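3.2 Arm and workspace

The arm was assembled in a shared workshop from a Jostano kit, with the wrist mount redrawn to carry a small camera close to the gripper. Two changes were made to the published design: the base plate was thickened, and the shoulder servo was replaced with a Kola unit of higher torque. Total parts cost was 185 dollars, excluding the camera. Wiring and firmware follow Chin's build notes, with the control loop running at 44 Hz. 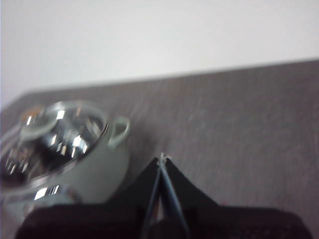 Figure 2. Wrist camera view with the gripper lowered beside a lidded pot.

Calibration of the wrist camera was repeated after each change to the mount, and the resulting offsets were stored with the joint limits. Segmentation used color thresholds in the first version and a small learned model in the second. The threshold version was sensitive to specular surfaces: on a glass lid with a metal rim, as in Figure 2, bright highlights split the lid into separate regions and moved the estimated center. The side handle has a matte-free outline only in part, but its open loop shows the tabletop through it and gives a usable grasp cue. We therefore define the approach point relative to the handle. The full log contains 2901 attempts, all recorded with the same firmware.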